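### 4.2 Does the bin itself matter?

Much of the earlier writing on small-parts storage treats the bin as neutral. Parts go in, parts come out, and what gets measured is the part or the person. We were not convinced by this, and we are only a little more convinced by the opposite claim, made in the Tullitz handbook, that a shallow bin with sloping sides "sorts itself." The handbook offers no data for that statement. It seems to rest on the idea that a bar dropped onto a slope will slide down and come to rest flat, more or less in line with its neighbors.

Our own trials give weak support at best. Over 300 drops at the Telside site, bars that landed near a sloping side did tend to end up on the floor of the bin. Their direction was another matter. We found no heading that came up more often than we would expect from chance, and the bars closest to a wall were as likely to point at it as to run along it. If this is self-sorting, it is a generous use of the term.

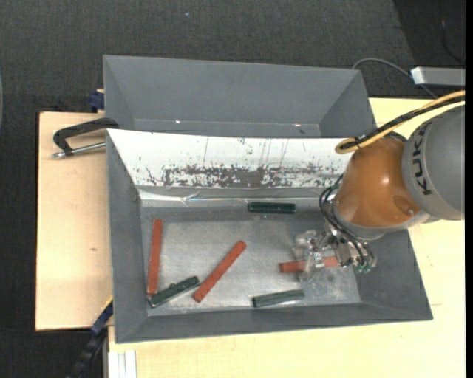 With only six bars in a bin, three red and three green, the layout can still be awkward (Figure 7). One bar may lie along the far wall while another sits at a slant in a front corner with the end of a third close against it. A person asked to describe such a layout will often call it "spread out," and in terms of floor area that is fair. It does not follow that each bar is equally easy to take hold of, and we think past studies have slid too quickly from the first claim to the second.

**Figure 7.** Red and green bars in a gray bin with sloping sides. Note the differing directions of the bars and the scuffed white panel on the far wall.

Wear is a second problem. The Xiong scoring sheet, which we used for want of anything better, asks for one grade for the whole bin. A bin wall can carry a band of heavy scuffing low down and only thin scratches and specks higher up, and a single grade hides this. Two raters who looked at the same 39 bins gave the same grade for 22 of them. We do not regard that as good agreement, and we would caution against any result that leans on the sheet alone, including our own in Section 3.

It is tempting to read the scuffs as a record of where parts strike. We resist this. Marks low on a wall could come from bars, from cleaning, from stacking, or from whatever the bin held before the study began. The Rimwood bins arrived used and without any history, and we cannot separate old damage from new. A fair test would start with fresh panels and inspect them at fixed points. We began one in February with 27 panels, but the run was too short to say anything useful.

Shine deserves a brief mention. A glossy floor or a strip of tape can throw back bright patches of light, and raters told us that these made the edges of the darker bars harder to judge. We did not control for lighting. The color effect reported in Table 5, where green bars were placed less accurately on the rating sheet than red ones, may therefore owe as much to glare as to color. Until the two are tested apart, we would not advise anyone to repaint their parts.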